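3.2 Wall covering and table surface

The second decor set of the Mulava study uses a printed jungle pattern with a dark marble tabletop. We selected it for its strong contrast between the walls and the table. The ground color of the walls is pink, and the animals are drawn in white with black lines. The elephants are much larger than the other animals, so the pattern has no regular scale. A white rabbit stands at the center of the back wall, and the large elephants are placed on the left and right walls (Figure 2).

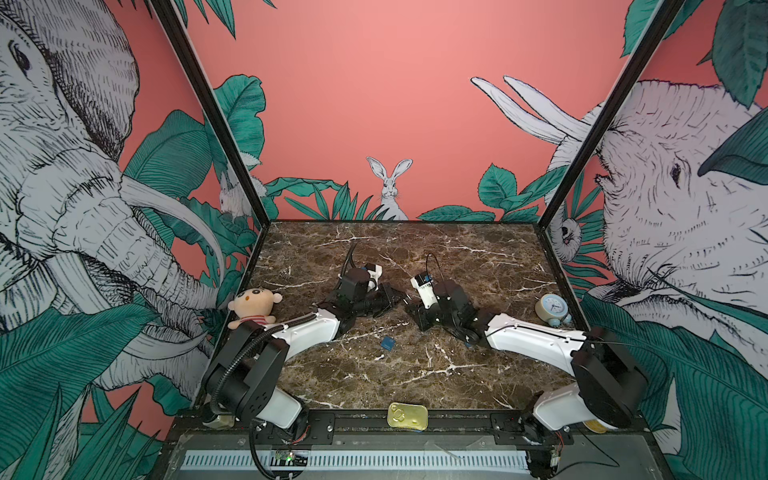
Figure 2. Jungle pattern on the back and side walls, with the marble tabletop.

The leaves have an additional role. They are dense near the lower part of the back wall, where they surround the rabbit and make the border with the table less clean. In our earlier Okedik set, the walls were plain and this border was a simple straight line. The 300 ratings collected in September are reported separately for the two sets.

The marble is brown with white veins. Small objects with a pale surface can be confused with the veins at first look, and for this reason we also included objects of clear color or with a face. Figure 3 shows a light blue alarm clock and a plush doll in a red-and-white striped shirt on this surface.
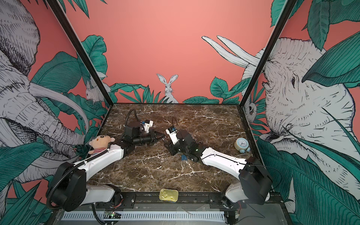

Figure 3. Alarm clock and plush doll with the same walls and tabletop.

The 26 raters were asked to judge only the objects and to ignore the wall drawings. The wording of the instruction is given in Appendix 2.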